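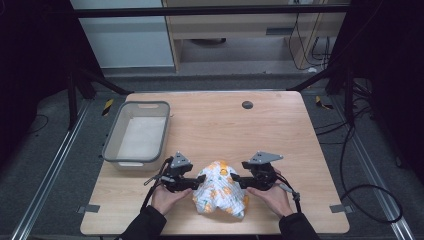
Issue 21, page 8

WORKSHOP TIPS
Teaching a machine to fold, with your own two hands

by Leonora Umali

I should say up front that I don't think a robot is going to fold my laundry any time soon. I fold a basket in the time it takes the kettle to boil, and I don't need a software update to do it. But several readers have written in to say they've taken on paid piecework showing folding to a machine with a pair of hand-held grippers, and they wanted tips. So I went and did two afternoons of it at Clanduvgate, and what follows is what I'd pass along.

Start with a mound
Everybody wants to lay the cloth out nicely before they start. Don't. A cloth out of a basket comes out in a heap, and if the machine only ever sees flat ones it will learn to fold flat ones. Drop it near the front of the table, where your elbows stay bent, and leave it as it lands. Patterned cloth is good for beginners. Orange and yellow on white shows you right away which bit is a fold and which bit is the far side peeking through.

Keep the basket to one side
Set it far enough over that your left gripper doesn't knock the rim each time you open up. If the job is folding, the basket is where the cloth ends up, so it needs to be empty when you start. Check. I forgot once and put a finished piece on top of a sock.

Hold from underneath
Curl your fingers around the handle from below and let the weight sit in your palm. I began by pinching mine like a pair of barbecue tongs and my thumb gave out before the first break. Genalyn Baluyot, who trained me, holds hers so loosely I thought she'd drop them. She didn't.

Wear long, plain sleeves
Black is what they gave us. Push them down to the wrist and leave them there. Stopping halfway through a fold to fix a cuff spoils the take.

Mind the cables
Each gripper has one, and it goes wherever you go. Let it trail off to the outside, away from the cloth. If you cross your arms, uncross them the same way before the next try, or you'll be twisted up by lunchtime. Look at the floor before you step back, too. A loop of cable by your heel will find your heel.

Go for a corner, then wait
This is where most of my tries went wrong. You see a corner, you grab, you pull, and half the cloth comes with it. Close on the edge, pause for a breath, then lift. If you've got two layers, put it down and take it again. They told me at Clanduvgate that a fumble followed by a good recovery is worth keeping. I have my doubts. A learner who watches me fumble all afternoon may learn fumbling, and I'd want to see the machine recover from something before I believed it. Still, it's their rule, so leave your fumbles in unless you're told otherwise.

Fold the same way every time
Or at least pick one way per session. I fold in thirds at home and halves for company, and I mixed them without thinking. Genalyn made me throw out a whole batch.

Don't talk with your hands
The grippers are recording when you're chatting. Set them down on the table first.

What about remote control?
Some shops have you steer the arms from a chair instead. I tried that as well, with the Drullel set-up, and would not recommend it for cloth unless they pay by the hour. You can't feel a thing. With the grippers in your hands you at least notice when the fabric drags – with the remote you find out when it's on the floor. For picking up blocks or cups I can see the point of it.

Is it worth doing?
My sheet shows 100 tries kept out of two afternoons, and my shoulders knew about every one. The project wants 656 from each person. Ask before you sign whether the thrown-out ones are paid, and get the answer in writing. Ask how long the breaks are, too. As for what the machine will do with all this folding, I was shown a clip of it managing a small towel – one towel, on a clear table, with the start and finish trimmed off. I'd like to see it try a fitted sheet.

Readers' replies
Honeylyn Dalisay writes that wrapping the gripper handles with a turn of cloth tape saves the palms. Ask first, as it isn't your equipment.

Prapai Panyasiri prefers to sit on a high stool. I tried it and kept hitting my knees on the table, but I'm tall.

Next issue: getting candle wax out of a tablecloth, by hand.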